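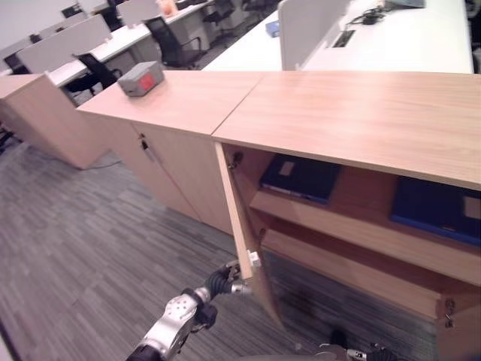 Orestis Kouris

Home | Kitchen | Workshop | Storage | Ask us

Sun 13 October

I have hung a good many cupboard doors in my time and thought I knew all there was to know about shutting one, and then my old friend Pantelis Zacharopoulos sent me the write-up from Skondia, where they have been teaching a robot to do it (yes, really!). The write-up covers 168 tries on low office cabinets, and I read every page with my tea going cold beside me.

What they wanted to learn was where the hand ought to meet the door. They compared two ways. In one the fingers went to the flat face of the door, and in the other they went to the free edge, well away from the hinges. The edge won handsomely, with only 5 doors left ajar, against 47 for the face. Low down on the edge did every bit as well as high up, which surprised me, I must say!

So, for those of us with ordinary hands:

Take hold of the edge furthest from the hinge, and let go of the face altogether. Your hinges will thank you, and so will your polish.

Look at both hinges before you blame the door. A lower one sits in shadow and gets forgotten for years, so fetch a torch and try the screws.

Push folders and file cases right back on the shelf before you swing anything shut.

If you keep a key in the lock, turn it back to open first, or the bolt will knock against the frame.

Next time, sticking drawers, and what candle wax can do for them.

31 comments | 900 shares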